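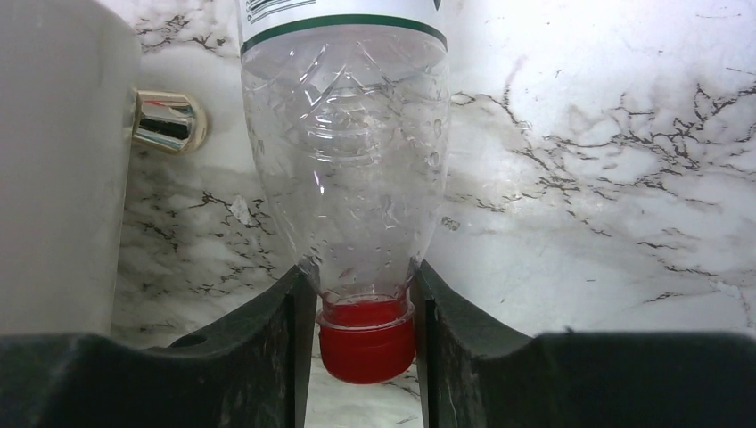 I've had the two arms on bottles again this week, mostly to settle an argument with myself about fingers. Plelgate sent me a set of their stiff black ones in October and they sat in the drawer while I kept on with the soft Desmet pads. Jérémie Gilbert, who runs a similar two-arm bench out in Skoltville, told me I was wasting my time with the pads, so I finally swapped them over.

The Desmet pads are forgiving. You can come in off-centre on the body of a bottle and they'll fold around it. The trouble is that thin PET folds too, and once the wall buckles the bottle swings in the jaws on the way to the bin. I had the closing force down to 31 per cent and it still happened.

The stiff fingers want the neck. It's the one part of a drink bottle that doesn't give, and a pinch just by the cap holds well even with the bottle upside down. The cost is that the arm has to be lined up properly before it closes. If I'm more than 7 mm out, one finger hits the cap first and pushes the whole thing across the marble.

I ran 50 picks with each set, same bottles, same wastebasket, tossed onto the table by hand between rounds. The stiff fingers dropped 3. I lost track of the pads partway through after a controller restart, but it was well past that before I stopped writing it down.

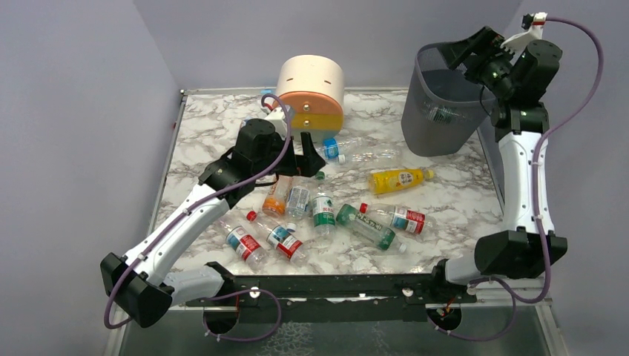
Both arms on the bottles, with the mesh bin over on the right.

The wrist camera is the other half of this. Clear plastic over white marble is a rotten thing to look at, and the coloured caps do most of the work for me. A red cap is easy. I'd like to try a darker mat, but I've put that off so the numbers stay comparable.

I'm still on the Hurham controller for both arms. It's fine, a bit slow to recover after a stop. The purple cables have been good – no snags so far, though the loop on the right-hand arm is longer than I'd like and I'll probably shorten it.

Next job is crushed bottles, where the neck isn't always sticking out where you can get at it. I expect the pads will do better there.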